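# The Clutier Round Table

**Made by Norðdahl. Sold by us, from the shop on Brukgate and by mail.**

A table has one job and most of them are bad at it. They wobble, they shed their finish on your sleeves, they have a drawer that opens two inches and then thinks better of it. The Clutier has no drawer. We consider this its first great feature.

It is a small round table with a white top, meant for two people who like each other or three who have made their peace. It suits a kitchen corner, a bay window, or the end of a hallway where you currently keep a chair with coats on it. It stands on a single center column with a cast foot, so there are no legs to negotiate when you sit down, and no argument over who gets the side with the leg.

## Who makes it

Norðdahl is a small workshop run by Ásdís Hafstein, who trained as a boatbuilder and still talks about tables as if they might be asked to float. She drew the Clutier for her own kitchen after measuring it twice and finding both times that it was smaller than she remembered. Her brother-in-law wanted one. Then the neighbors wanted one, and at some point she had to start writing invoices.

The name comes from a town she passed through once on a long bus trip. She remembers nothing about it except a very good slice of pie, served on a table that didn't rock.

We've carried the Clutier since it was available in one color only. It is still available in one color only. Every spring we ask about a green, and every spring we get a polite letter back about the weather.

## What you get

- One round top, white, with an eased edge
- One center column, steel, powder coated
- One cast iron foot with leveling pads already fitted
- A bag of bolts, with a couple of spares, which you should tape to the underside of the top right away, where you will find them during your next move
- One hex key of decent quality
- A folded sheet of instructions, mostly drawings

You'll need to supply a blanket or rug to work on, and ideally a second person for when the thing gets turned over. The foot is heavy. It's supposed to be heavy. Please lift it the way they tell you to lift things at work and not the way you lift things at home.

## Putting it together

Lay the top face down on the blanket. Set the column on the mounting plate and start all the bolts by hand before you tighten any of them. If you tighten the first one fully, the last one won't line up, and you will say something about Ásdís that she doesn't deserve.

Go around in a star pattern, the way you'd do lug nuts. Snug is fine. Then lower the foot onto the column, run the long bolt through, and tighten that one properly.

Turn the table over with your helper. Don't pull it up by one edge and let it swing onto the foot, however well that goes in your imagination. Walk it to where it's going to live and press down on the edge at several points. If it rocks, turn the leveling pad closest to the gap a little at a time until it stops.

Most people finish in 20 minutes. Leif Ravn, who does our deliveries, can do it in six and would like that mentioned.

## The finish

The top has a hard satin coat that stands up well to ordinary life. Coffee, tea, soup, juice and tomato sauce wipe off with a damp cloth and a drop of dish soap. Turmeric wipes off if you get to it before you've finished eating. Turmeric left overnight has moved in.

Some things to keep away from it:

- Scouring powder, steel wool, and the green side of the sponge
- Acetone, which includes most nail polish remover
- Pans straight off the burner
- Permanent marker, and children in possession of permanent marker

Small scratches can be softened with Sirel paste, a mild polish that we sell by the tub. Put a little on a soft cloth and rub in circles without leaning on it, then buff with a clean part of the same cloth. It won't remove a deep gouge. Nothing sold in a tub will remove a deep gouge, whatever the tub says.

A white top does show crumbs. We get a letter about this now and then. We would only say that the crumbs were on your old table too, and you were eating off them in good faith.

## On floors

The foot has a fairly small footprint for its weight, and that suits hard floors: tile, sealed concrete, hardwood, linoleum. On glossy floors, stick felt discs over the leveling pads before the table goes down, and check them every September or whenever it is that you move furniture to sweep. Grit gets into felt and turns it into sandpaper, very slowly, right where you can't see it.

On thick carpet, it's a different story. The pads sink unevenly and the table takes on a slight lean, like a man listening at a door. A thin board cut to the size of the foot and tucked underneath will cure it. We can cut you one at the counter if you bring in the measurement. "Kind of this big," with hands, has been tried.

## Coasters, and whether to use them

We are split on this at the shop. Deepak Bhatt, who runs the counter and has the patience for it, holds that a finish this tough doesn't need coasters and that a table ought to be allowed to look used. Þórey Ravn, who does the books, has a coaster under everything, including a plant that is already on a saucer. 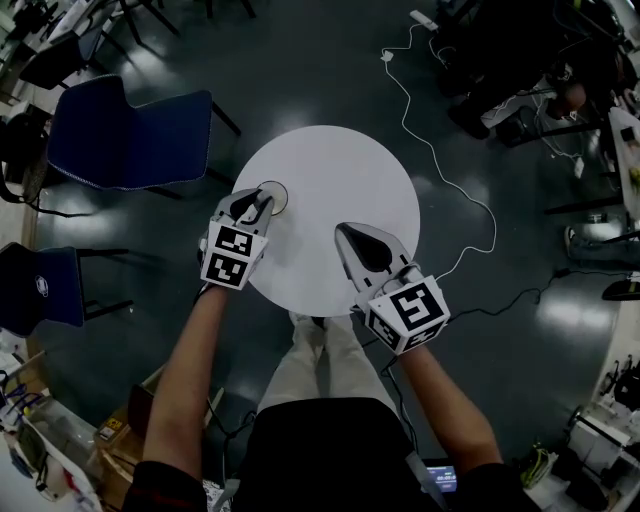 Our official position is that hot mugs deserve something underneath and cold glasses can fend for themselves if you wipe up after. Cork, felt and leather are all kind to the surface. Unglazed ceramic is not, unless it has a backing – the rough underside will leave fine gray arcs on a white top every time somebody slides it along to make room for the butter.

## Moving it

Don't drag it by the rim. Tip it slightly, get one hand under the top near the column, and walk it. For a real move, with a truck and friends who will later be owed pizza, take the foot off. It's one bolt. Wrap the top in a blanket and stand it on edge against the side of the truck, strapped so that it can't roll. A round tabletop that gets loose in a truck will visit everything else you own.

## Questions we get

**Can it live outside?**

On a covered porch in dry weather, for an afternoon or a party, sure. Left out through the winter, the coat on the column will hold up longer than you'd expect and the bolts won't. Bring it in.

**Can I sit on it?**

A pedestal table is strong in the middle and less keen at the edges. People do sit on the rim while telling a story, and the good part of the story tends to come early.

**Does it come in a larger size?**

No. Ásdís tried one and said it looked like a bandstand.

**Can I buy just the base?**

Yes. Tymofii Horobets, who refinishes old tops in the back of our building, will also drill your own top to fit the mounting plate. Call first. He needs to see the wood, and he will have opinions about it.

**Mine wobbles.**

Check the leveling pads first, then the long bolt in the foot, then the bolts under the top, in that order. If it still wobbles after all that, set a marble on your floor and watch where it goes.

**What chairs go with it?**

Any chair you can get your knees under the top with. Armchairs are the usual trouble. Measure from the floor to the top of the arm before you fall in love with a pair of them.

## Delivery and returns

We deliver in town on weekdays. Leif will carry it up the stairs and, if you ask nicely, assemble it while you make coffee. (See above regarding his time.) Orders going farther are shipped in two cartons, one flat and one alarming. They sometimes arrive on different days. The alarming one is the foot.

Open the flat carton while the driver is still there, if the driver can be persuaded. If a corner of the box is crushed, write that on the slip before you sign it. A round top has no corners of its own to crush, but it can pick up a dent along the edge, and a note on the slip saves everybody a week of letters.

Unused tables can come back within 20 days, with the hex key. You'd be surprised how many come back without the hex key. Tables with a turmeric situation can't be returned, but Tymofii has had some luck with them and will give you a price over the phone.

The column and foot are guaranteed by Norðdahl for as long as you own them. The finish is guaranteed for three years against peeling and lifting. Scratches, scorch marks and the work of young artists are yours to keep.

## Ordering

The shop on Brukgate is open every day but Sunday, and there's a Clutier set up by the front window that you're welcome to lean on. Deepak has his lunch at it, so try to come before noon or after one. If you're ordering by mail, tell us what kind of floor you have and we'll put the right felt in with the bolts.

Column color, for the record: also white.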